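4. Starting the Tandari pool pump

1. Close the drain valve and fill the basket housing with water.

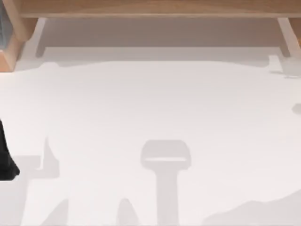 2. Set the timer to 8 hours. Keep the manual dry while you work, for example on a wooden board like the one with the rounded support.

Caution: Do not run the pump dry – the seal will be damaged.
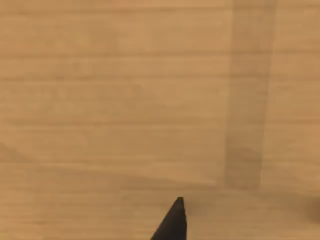

Can I use the Kullus filter?
Use it only with the 11 mm adapter.

3. Open the air valve slowly.
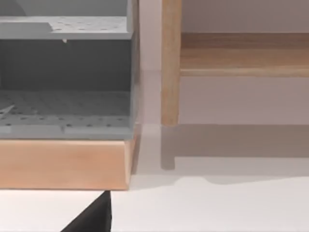
4. When water comes out, close the valve and tighten it by hand.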